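Print this page | E-mail this chapter
Reading time: 2 min

Chapter 10
Learning from Hand-Held Grippers

Start with the data. Most of the trouble in this book comes from there anyway. In the Bamine method a person does the task, a gripper in each hand, and the policy is trained on the recordings. No robot arm needed until testing.
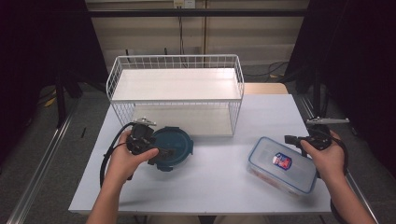 Prorora, the task set used all through this chapter, has 748 demonstrations. Kitchen storage mostly - lids, containers, a wire rack. Two operators. Short sessions, 40 demonstrations each at most, becuase tired hands give sloppy grasps and the policy copies them.

Views matter. A wide view gives layout, a view from the tool gives contact. Drop the tool view and the Dineo baseline starts closing too early, especially on round lids. Glare is the other problem - shiny plastic, strong light, the rim gets lost.

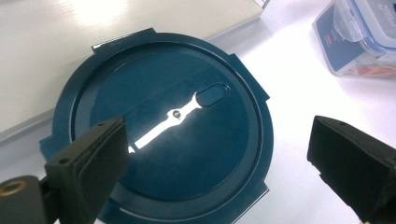
Warraich filtering handles part of this. It scores each grasp aproach and throws out the worst 10 percent before training. Cheap to run. Section 10.2 has the scoring rule, then results with and without it. Read the failure table first.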